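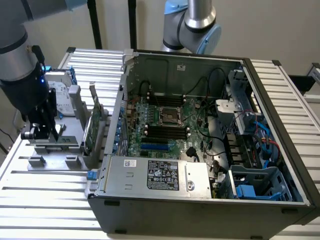 Search notebook Search

Bruveck bench log – teaching by demonstration, desktop disassembly and refit

5/1/24 – Posted by the bench team

2 comments 0 shares

The purpose of the present series is to collect hand-guided and remote-controlled demonstrations of the refit task on the Usteo cell, for later training under the Allex project. The target for this part type is 300 demonstrations, of which 200 are to be given by remote control. The tower is placed on its side with the panel off, and the fixture stands to the left of it, holding the hard drive in its gray tray and the expansion card upright next to the case. Starting positions for both parts are to be kept as set unless a change is entered in this log.

Hand guiding. The operator holds the arm behind the gripper and leads it from the fixture to the case at a slow, even pace. Gripper commands are given by foot pedal. Recordings in which the operator stopped to change grip on the arm were found to contain a long flat section, and these should be trimmed before filing.

Remote control. The delay setting was reduced from 200 ms following complaints from operators. Approach to the fixture is acceptable. Insertion of the card remains difficult, as the operator has no sense of contact and tends to press at an angle. It is proposed that the final part of the insertion be led by hand and the rest by remote control – the two segments would then be joined under one label.

Second arm. To remain raised clear of the tower during all single-arm demonstrations. Its use for holding cables aside is deferred to December.

File naming. The prefix La is reserved for runs led by hand. Several remote runs were saved under it in error and have been moved.

Open items: confirm whether failed insertions are to be kept as negative examples; replace worn pads on the gripper; check pedal wiring before the next session.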